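Tetavura began leasing its paired hand-held grippers to outside teams in September. Asuka Shimada, who leads the service, describes the terms plainly. "A client receives 2 grippers, training for its operators and a named contact," she said.

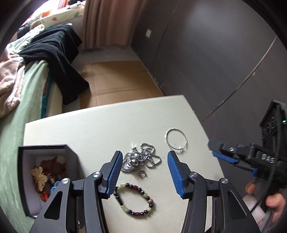
Jewellery was added to the task list at the request of clients. "Chains and beads are difficult to grasp, and a rigid tool will often push them away," Ms Shimada said. The ridged pads may be replaced by the operator.

Zeeshan Farooqui, who reviewed the service for Purba, was broadly satisfied but considered the 40-page manual too long. "Our operators needed more practice with small items than the manual allows," he said. 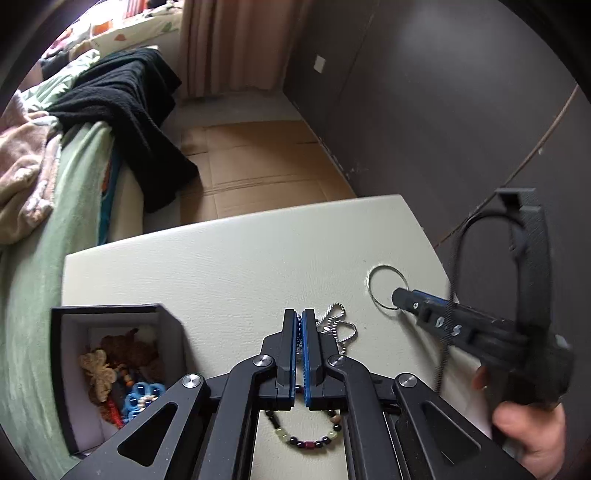
The paired grippers in use over a tabletop with a beaded bracelet, a chain necklace and a split ring.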